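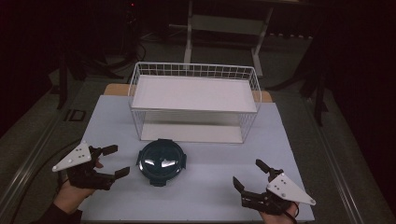

Flesberg swaps its lunch bags for lidded containers and wire baskets

If you ordered lunch from the Flesberg community kitchen in May, you already know the paper bags are gone. Your food now comes in a round container with a clip-down lid, and you hand the container back when you're done with it. I stopped by on Sunday to see how the packing side of it works, and I stayed a lot longer than I meant to (they fed me, which didn't help).

The kitchen bought 400 of the containers to start with. They get filled at the long counter, clipped shut and stacked into wire baskets for the trip out to the pickup points. The old system was cardboard boxes, and if you ever picked up a soup on a rainy day you'll remember what the bottom of those boxes looked like by noon. A wire basket can be hosed off out back and it's ready again the same afternoon.

Omprakash Goel runs the packing side and he is very, very particular about the baskets. The first week they went out with nothing in them but the containers, and the containers slid and tipped on the way. Now a flat board goes in at the bottom so everything stands level, and a second one can go across the top as a shelf for the bread and the smaller things. "Round things in a wire basket will find the one gap you didn't think about," he told me. He tried the boards out at home first, with his own pots, and his family apparently had opinions about that.

I got to pack a couple of baskets myself and I can report that it's harder than it looks! You clip one side of the lid, then the other, then press down on the middle to make sure it has seated properly. I missed a clip on my second one and it came straight back to me across the counter. Stews and dal go in low. Rice goes in wherever there's room. Anything with yogurt stays in the fridge until the very last minute, and there's a timer for that, a loud one.

So is it working? The kitchen packed 3,468 meals over the month, its best May so far, and most of the containers have come home again. Not all of them, though. When the shelves were checked last week, 166 were still out. Goel isn't too worried – he figures a lot of them are sitting in office kitchens or rolling around in the backs of cars – but there are only so many spares, and on a busy day the packers run close to the bottom of the shelf. If you have one, please give it a quick rinse and bring it back. You don't have to scrub it, it all gets washed again anyway. And please bring the lid with it. A base without a lid is just a bowl, and they have plenty of bowls.

You can drop containers at the kitchen door any day before 4, or at the Arkberg pickup point, where there's now a basket by the entrance just for returns. Stanedo should be getting one too, as soon as someone works out where it can stand without blocking the stroller parking. I asked whether you can return a container at a different place from where you picked it up, and yes, you can, it all ends up at the same sink.

A few readers wrote in to ask about using their own containers. For now that's a no on the delivery routes, mostly on account of stacking. Different shapes don't sit well together in the baskets and the packers would be playing puzzles all morning. If you come to the counter in person, though, they'll happily fill whatever you bring, as long as it's clean and has some kind of lid. The woman ahead of me in line had a cookie tin.

There's also been some grumbling about the deposit, which gets added to your first order and comes back to you when you stop ordering. I was a bit grumpy about it myself. Then I found two of the old paper bags under my car seat, in a condition I won't describe, and I came around pretty fast.

The next change is labels. Right now the packers write the dish on a strip of tape and stick it to the lid, and the tape comes off in the wash about half the time and turns up in the drain. They're going to test a reusable tag that hooks onto the basket instead, starting with the Arkberg route. Orders for the coming week close Sunday evening as usual, and the lentil soup is back on the menu.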